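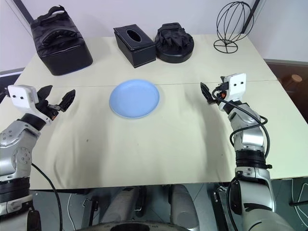 Mesa grande de la sala Cendundale, con el plato azul y los objetos negros al fondo.

Revisión de la sala - abril
Revisa: Kaja Sepp. Comenta: Nandini Palaniappan.

Superficie de la mesa: CONFORME
La junta entre los dos paneles pasa por debajo del plato. Pasad la mano por encima, con cariño, y si notáis escalón me avisáis, que para eso estoy.

Plato: CONFORME
Vacío y con el borde fino, tan bonito como siempre. Mejor no dejarlo a caballo de la junta.

Bolsa negra: PENDIENTE
Que el asa no asome nunca hacia el pasillo - ya sabéis que por ahí pasamos todos con prisa.

Caja de pañuelos: REPONER
No asoma ninguno por la abertura. Hay recambio en el armario 9, gracias a Jana.

Soporte de alambre: PENDIENTE
Falta probar que la base asiente bien. Lo miro el jueves con Lợi, sin falta.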